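Questions about the Letter Sounds Parade come in faster than I can answer them (especially in April, when everyone seems to be planning ahead), so I've gathered the ones I hear most and answered them as fully as I know how. Get yourself a cup of something and settle in!

## Getting started

### What is the Letter Sounds Parade, anyway?

It's a set of short songs and movement games for teaching the sounds that letters make. Each letter has its own little verse, and each verse goes along with something the children do with their bodies – bouncing for B, marching for M, tiptoeing for T, and so on. I started it years ago with a class that simply could not sit still, and after a week of fighting the wiggles I decided to put the wiggles to work. The songs grew from there, and the teachers down the hall at Partington started borrowing them, and then their friends did, and now I have a page full of questions!

### What ages is it for?

I wrote it with four- and five-year-olds in mind, and that's still where it fits best. First grade teachers do use it for review in the fall, usually at a quicker tempo. Threes can join in happily too, as long as you don't expect them to remember which sound is which. Let them bounce and be glad of it.

### Do I have to be able to sing?

Oh my goodness, no. I have a voice like a screen door, and in all my years of teaching I have never had a child complain. If you truly can't bear it, chant the words and pat your knees to keep the beat. Clem Tomoana has taught the entire set that way, with a drum and no tune whatsoever, and that class knew their sounds every bit as well as mine did.

### In what order should I teach the letters?

I don't go A to Z. I begin with M, S, T, A and B, mostly because you can make real words from them very early on (mat, sat, bat, tab) and children are so proud when that happens. After that I add whichever letters start the names of the children in the room. If your school's reading program has its own order, please follow theirs – the songs stand alone and you can shuffle them any way you like.
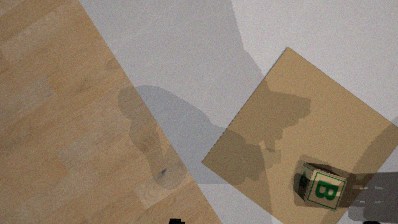
*An alphabet block, ready for letter time*

### Do I need to buy anything?

Very little. You need some way of showing a letter (cards, blocks, a marker and the back of an old envelope) and enough floor for the children to move around. The song sheets tell you what each game calls for, and most of them call for nothing at all. I'd rather you spent your money on picture books!

## In the classroom

### How long should each session last?

Ten minutes is plenty. I like to start with a song they already know well, then do the new one two or three times through, then finish with an old favorite so that everybody ends up feeling clever. If they beg for more, save it for the line to the lunchroom. Some of our very best singing has been done in that hallway.

### How many new letters should I teach in a week?

Two, for most groups. I know that sounds slow, and I know there are programs that gallop through one a day. You could certainly try it. My experience is that when I hurry, I spend the winter going back over what I hurried through, and we all get a bit cross with each other.

### Should I teach capitals or lowercase first?

People feel very strongly about this! I show both from the first day, and I tell the children that they're the "big letter" and the "small letter" and that both say the same sound. For the movement games I generally use capitals, which are easier to pick out from the far side of the rug. When we get to reading words together, we switch over to lowercase.

### My students keep mixing up B and D. Is there a verse for that?

There is, and it's probably the one I get asked for the most. It goes to a plain old marching beat:

> B, B, bounce with me,
> Bumpy as a bumblebee!
> D, D, down we go,
> Dip right down and touch your toe!

Teach the B half first and leave it alone for at least two weeks before you bring in the D half. I can't say that strongly enough. When the two come along together, the children learn them as a muddled pair, and then you have a muddle to untangle. Please remember too that mixing these up is perfectly ordinary at five, and at six as well. If it's still happening often in second grade, have a chat with your reading specialist. 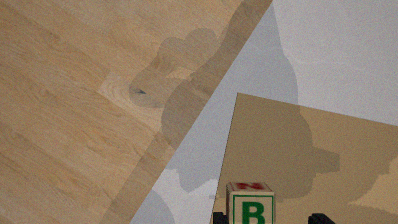 *B is for bounce, bumpy and bumblebee!*

### What about letters that make more than one sound?

Start with the sound that turns up most in simple words. So C says what it says in *cat*, and G says what it says in *goat*, and we leave the circus and the giraffe for later. Some bright spark will raise a hand and tell you about the giraffe. Tell them they're quite right, that some letters have a second sound tucked away, and that we'll get to it. Then do get to it, as they will surely remember that you promised.

### I have a child who won't join in. What should I do?

Nothing much, at first. I've had little ones who stood by the coat hooks with their arms folded for a month, and then I would hear from home that they'd been singing the whole set in the bathtub. Offer them a job, such as holding up the card or tapping the beat, and let them come in when they're ready. If the noise is what bothers them, try a whispering version. The whole class loves a whispering version, so no one child has to feel singled out.

### Can it be used with children who are learning English?

Yes, and the movements are a great help, as they carry the meaning when the words are still new. Kosmas Michailidis uses the songs with a room where most of the children speak another language at home. His advice is to slow down the second line of each verse and to act out every noun as if you were on a stage. He also skips the picture words that are hard to guess (I once used "yak," and I'm sorry about the yak).

## Song sheets and sharing

### How many sheets are there?

One for every letter, and then 5 extra sheets for the pairs: SH, CH, TH, WH and NG. NG doesn't begin any words, so that song works backwards, with the sound at the end of every line. It's a silly song and takes a bit of practice. Do it sitting down the first time.

### May I make copies for my class?

You may, as many as your own classroom needs, and you're welcome to send them home too. I only ask that you leave the little line at the bottom with the name of the Parade on it, so that parents who like the songs know where to find the rest. If you'd like copies for an entire district, write to me first and we'll work something out.

### Can I change the words?

Please do! Children love to hear their own town and their own names. My only rule of thumb is to keep the letter sound at the front of the strong beats, where small ears will catch it.

### Are there recordings?

There are for the first group of letters, and I'm working on the others when the house is quiet. They're simple, with one voice and a few handclaps, and I've pitched them fairly high so that the children can reach the notes comfortably. Grown-ups who find them too high can hum along underneath.

### How do I get in touch?

The contact form at the bottom of the page comes straight to me. I read everything, though I'm slow during report card season. If you've made up a verse of your own, do send it along – I'm always short of good ones for X.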